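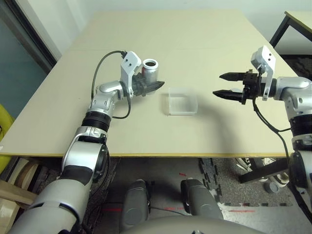

A reader in Preltham wrote in to say that her last three takeaway orders had arrived in the condition of a damp sponge, and was there anything to be done short of moving in above the restaurant. She had paid a delivery fee, a service fee and a small order fee, and felt that for the money the chips might at least have been crisp.

There is plenty to be done, most of it dull.

Before you order

Look up the restaurant's own number. The menu on an app such as Flilum is often dearer than the one taped to the shop window, and plenty of places will still send their own driver if you ring and ask nicely. Have both menus open and compare the total at the end, fees and all. The price of the noodles on their own tells you very little.

Order what travels. Curries, stews, dumplings and anything with a lid will forgive a long ride. Battered fish will not. Nachos are a lost cause the moment they leave the kitchen, and whoever put them on a delivery menu has a cheerful view of life.

Ask for sauce and dressing on the side. Type it in the notes box, keep it under a line, and skip the life story.

Put the oven on when you place the order -- low, with a tray in it. By the time the bag turns up you'll have somewhere to put things while you hunt for forks.

When it lands

Open every lid straight away. Steam is what ruins the chips, and it carries on ruining them while you admire the bag.

Check the order against the docket before anyone starts eating. Most apps want to hear about a missing item the same night, and "we ate around it" is a weak opening to a refund claim. Take a photo of what did arrive, with the docket beside it.

Bringing it back from the dead

Chips: 200 degrees, single layer, no oil, five minutes or so. If they overlap, they steam again and you're back where you started.

Pizza: dry frying pan, medium heat, lid on for the last minute. The microwave turns the crust to rubber and then, as it cools, to roof tile.

Fried chicken: on a rack over a tray, same heat as the chips. Don't cover it with foil.

Rice: a spoonful of water, a loose cover, microwave until it's steaming right through. If it sat out on the bench all evening, bin it.

Naan: flick a little water on it and put it straight on the oven rack for a minute or two. Stay nearby. It goes from floppy to charcoal while you answer a text.

The tubs

Keep the ones with matching lids and recycle the rest, if your council takes them. I wash mine on the top rack and label the lids with masking tape, a habit I picked up in September after defrosting what I took to be soup. It was Bensaid's garlic sauce, 300 mL of it.

Turmeric stains mostly fade if you leave the wet tub in full sun for an afternoon. The ones that don't fade become the curry tubs.

Subscriptions

If you've signed up for a free delivery plan, look at your last month of orders and do the sum. Mine with Zerken only paid for itself if I ordered more often than I wanted to, and I suspect they'd done that sum before I had. Put the renewal date in your calendar, and cancel a day or two ahead of it. The button is usually under Account, then something vague, then a page asking if you're sure.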